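Strachan opens lighting showroom in former Baten warehouse

2024-02-13

Lighting supplier Strachan has opened a new showroom in the old Baten warehouse, with a darkened room where customers can see a ceiling light switched on before they order it.

The showroom is on the ground floor and is open to householders as well as to electricians and builders. It has 200 fittings on display, most of them for kitchens, hallways and bathrooms. The dark room is at the back, past the trade counter, and can be used without booking when it is free.

Ifeanyi Ogunleye, who manages the showroom, said customers often chose a light from a shelf in a bright shop and were then surprised by it at home.

"A shop with fifty lamps on tells you very little about one lamp," he said. "People come back and say it is too white, or it glares when they sit down under it. We wanted a room where you turn one light on and leave the rest off. You can stand in there as long as you like."

The first range to go on show in the dark room is Rister, a family of plain ceiling lights with a square face and rounded corners. Rister comes in two sizes and in a warm or a cool white. The larger size is meant for kitchens and workrooms, the smaller one for landings and box rooms. Both can be fitted to an ordinary ceiling rose, and both work with most wall dimmers already in use.

A bright white light with softened corners, seen against near darkness, has a soft glow round it that turns from bluish-grey to charcoal further out.
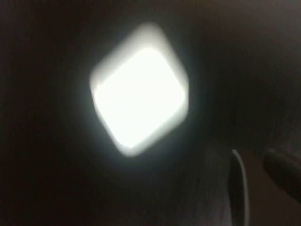 Visiting the dark room

Visitors are asked to let their eyes settle for a minute or so before switching anything on. The switches are on the left of the door and each one is marked with the name of the fitting. Staff can change the height of the test ceiling to match a room at home, so it helps to bring a measurement from floor to ceiling.

Jytte Hjaltadóttir, who drew up the plans for the room, said the walls had been given a dull finish to keep reflections down. "We tried it in December with the old white paint still on and it was no use at all," she said. "Light came back at you from every side."

Children are welcome with an adult. The floor is level throughout and the door is wide enough for a wheelchair.

Prices and opening hours

Use of the dark room is free. Fittings can be borrowed for 19 days against a deposit, which is paid back in full when the light is returned in its box. The Dralell range of wall lights will be added in the spring.

Opening hours and a map are on the Strachan website. Press enquiries should be sent to Ifeanyi Ogunleye at the showroom.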